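Ticket: Shared drive drops every connection after idle period
Status: Resolved
Product: Brallent file server, firmware branch 3
Opened: 9/25/24
Opened by: Marjatta Mustonen

Summary

Office machines lose the shared drive when it has been left alone for a while. The drive letter stays in the file manager but opening any folder gives "location not available". Restarting the PC brings it back. Restarting only the file manager does not.

Affected: all Windows machines on the upstairs switch. The two Macs are not affected, or have not been reported.

Steps already tried by reporter

Swapped the network cable at the server end. Turned off power saving on one PC's network card. Removed and re-added the drive letter with the box for "reconnect at sign-in" ticked. No change from any of these.

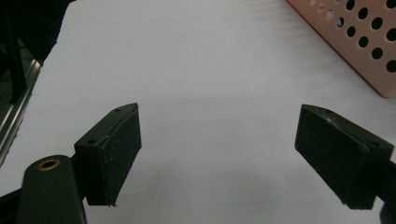

Server log for the same period shows the session closed from the server side, not the client side. The entry reads "idle limit reached, session released" and is followed by a failed sign-in from the same address. The failed sign-in uses the PC's local account name, which does not exist on the server. So there are two faults: the session is closed too early, and the PC then tries to come back with the wrong name.

Idle limit on the server was found set to 3000 seconds. Marjatta confirms it was not changed by hand. The value appears in the settings file written by the last firmware update – the older file, kept in the backup folder, has no idle limit line at all.

Changes made

1. Idle limit line removed from the settings file. File service restarted.
2. Saved sign-in for the server deleted on each PC and entered again with the server name in front of the user name.

After change 1 alone, sessions stayed open but one PC still failed after a server restart. After change 2 it came back without a prompt.

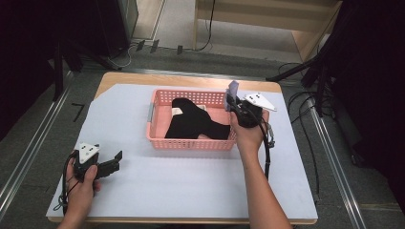 Luzius Mayrhofer
Second-line support, storage and network

Taking this over from first line. I repeated the fault on a spare unit with the same firmware. A clean install does not write the idle limit line. An update from branch 2 does, so anyone who came up from the older branch should check the file before raising a new ticket.

The setting cannot be seen in the web panel. It has to be read over the command line, or by downloading the settings archive and opening the file in a text editor. Save it with plain line endings – the service ignores the whole file otherwise and falls back to defaults without a warning.

Passed to the firmware team as a defect. Marjatta reports no drops since the second change. Closing; reply to reopen.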